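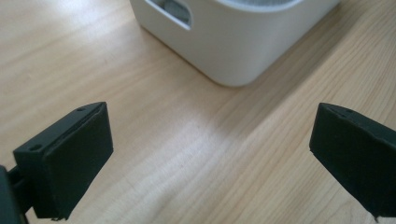
Le bac blanc sur la table en bois clair.

Bonjour à toutes et à tous ! Je profite du calme d'entre les fêtes (nous sommes le jeudi 28 décembre 2023, il pleut sur Cusard et je n'ai aucune envie de sortir) pour vous parler d'un petit coin de mes rangements. Vous êtes plusieurs à m'avoir écrit après ma page sur les torchons, et Senga MacBrayne m'a même posé des questions.

Les bacs blancs, j'y suis venue sur le tard. Avant, j'empilais tout dans une armoire et, dès que je tirais sur une serviette, la pile entière me tombait sur les pieds. J'en ai 9 maintenant, tous pris chez Pustley, et j'aime beaucoup leurs angles arrondis : ça se nettoie d'un coup d'éponge et ça n'accroche pas le tissu.

Pour le pliage, je travaille toujours sur une table dégagée, jamais sur le lit (trop mou, les plis partent de travers). Je lisse bien à la main, je plie, je lisse encore. 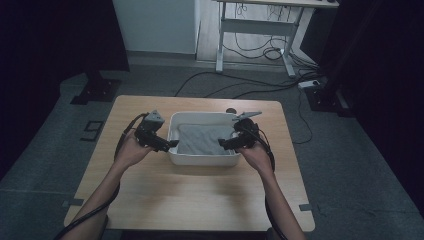 Et je ne remplis jamais un bac jusqu'en haut ! Un tissu gris bien à plat, le bord plié vers le fond, et on s'arrête là. Ma sœur, à Sasby, préfère tout rouler – on en discute depuis six ans et aucune de nous deux n'a cédé. En février, je m'attaque aux nappes, j'en ai de très grandes et je ne sais pas encore où les mettre. Si vous avez des idées, écrivez-moi !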